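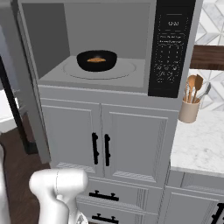 弗林比(Flimby),三月

买一顶帽子要花多少钱?在Caditz的摊位上,答案是102块,外加听老板讲一遍帽檐的弧度。

摊主奥努阿(Chukwuemeka Onuoha)从前印球衣,后来改印车队衫,再后来发现骑摩托的人未必每年换车,T恤倒是一年能买好几件。于是有了Caditz这个牌子:黑底,白字,胸口一个齿轮,背后一个更大的齿轮。问他为什么是齿轮,他说骷髅头已经有太多人画了。

第一批印了200件,全是加大码。他的理由很充分:骑车的人都是大个子。结果来买的多半是大个子的太太,拿起来比了比,又放下,说当睡裙还行。剩下的100来件,他改叫“宽松版”,涨价7块,倒卖完了。

给他供布的Bromura厂推荐精梳棉,说洗多少次都不走样。老主顾奥贡莱耶(Chidubem Ogunleye)不以为然,他身上那件领口已经垮到锁骨,颜色介于黑和灰之间,他坚称这叫“有里程”。新款他也买,买回去叠好,放着,等旧的那件自己散架。

今年的新品是皮背心,配的铜扣来自D'Amico。样衣挂在摊子最高处,摸的人很多,试的人少,试完脱下来还给他的更多。奥努阿并不着急,他说背心这东西,得等人过了四十岁,肚子和存款一起长出来,才扣得上,也才买得起。

收摊时他又卖掉一顶帽子。买主没有摩托车,骑电动车来的。

分类:生活 > 穿戴 > 机车服饰
打印本页 | 用电子邮件发送
最后更新:三月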